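Skeroler Lives: notes for the text set

README, last touched in May, sorry for the mess

What it is: 203 short saints' lives and wonder stories, late Greek and Syriac originals, put into plain modern English. One text per file. Lovska is the working name, Skeroler is the name of the release. Same thing.

Who: Vandana Mittal (Syriac), Simone Conceição (Greek), Lilibeth Abella on cleanup. Ariel Manalo did the first index, since redone.

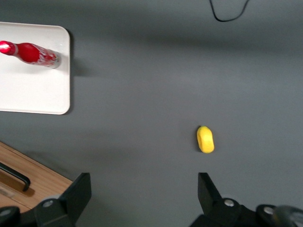
Files are named by saint, then by version letter. Where a life survives in two versions we kept both and didn't merge. 20 lives have a b version. Please dont cite a and b as one text, the miracles come in a different order and the deaths dont match.

Line numbers follow the Greek, not the English. Will look odd. Leave them.

Known problems
- 19 files still have no notes at all
- place names not consistent, Edessa ok, the smaller villages a mess
- life 115 stops mid-miracle. The manuscript does too, nothing missing on our end
- "holy man" and "elder" used for the same Greek word in the early files. Simone is fixing these as she gets to them 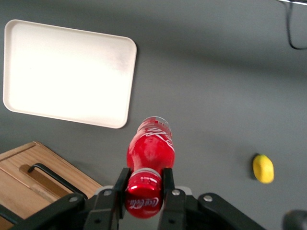

Bottle in the gripper, red cap and label.

Dates: only given if the text gives one. Guesses by older editors are in the notes feild, never in the header.

Not included: hymns, letters, anything over 20 pages. The long lives are in the Peñalver set, separate README.

Use: free for teaching and study, name the translator of the life you quote. Corrections to Lilibeth, with file name and line number please. Without a line number it goes to the bottom of the pile.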